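Pre-run checklist, Skornora grasp planner, bench 9
Checked by: Dagim Ambaye
Month: September

1. Planner build matches release note
OK. Lirnia still ships two builds under one label, so I compared hashes by hand.

2. Stop command honored mid-plan
OK at low speed. Not tested at full speed. I will not sign for full speed on the strength of a simulator log.

3. Width limits loaded from file
FAIL, then OK. The loader fell back to defaults without a warning. Fixed by restarting - which fixes nothing.

4. Perception timeout
Set to 498 ms. Who picked that number? Hirano notes say 10 retries, the config says 42. Left open.

5. Confidence threshold
OK on paper. The score stays high on clear packaging, and I don't believe it.

6. Replay of logged grasps
Partial. The Plodadton set is all rigid boxes on plain gray. Passing it tells us very little.

7. Cluttered background
Not accepted. Segmentation has to separate real items from printed ones before I clear this line. The tablecloth has apples, cherries and a teacup printed on it, and the blue fingertips are holding a clear, crinkled bag right over them. I want the mask for that bag checked by eye, with the printed apples marked as background, before any score goes in the report.

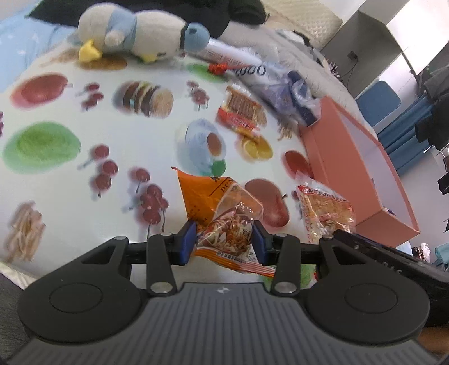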